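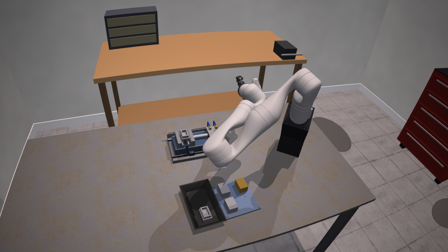
Learning to write letters again

2022-02-24

When I moved to Lerkholm I promised my aunt that I will write to her every month. I wrote in June, and then I did not write again for a very long time. We had the telephone, we had messages, and a letter started to feel like homework.

This winter my neighbor Rima Moussa gave me a box of writing paper. She was cleaning a closet and the box was in her way. The paper is cream colored and a little rough, so a ballpoint pen jumps on it. I bought a soft pencil first, then a fountain pen, and with the fountain pen it goes well.

My first letter took two evenings. I am used to correcting everything on the screen, and on paper I had to think before the sentence and stay with it after. I crossed out many words. At first I wanted to copy the letter clean, but my aunt is 79 years old and she taught school all her life, so she has seen crossed out words before.

I wrote to her about small things. The bakery changed its opening hours. The stairs in our building were painted green, and for some days everybody walked close to the wall. I wrote how I make lentils now, with less cumin, and I asked her if she still puts lemon at the end or at the beginning.

Her answer came after 16 days. It was four pages, both sides, and the lemon goes at the end. She also wrote about a man named Balakrishnan Naidu, who rented a room from my grandparents before I was born and who repaired their radio so well that it received stations they did not want. I had never heard this name. In all our telephone calls she did not mention him one time, and I think it is because on the telephone we always ask about health and weather and then somebody must go.

Now I keep the paper on the kitchen table and add a few lines when the water is boiling. My handwriting is still bad, especially the letter r, which looks like a v. My aunt has complained about it in her last letter, with an arrow pointing to the word she could not read. It was "radiator."

I still have to buy stamps before the post office closes for lunch.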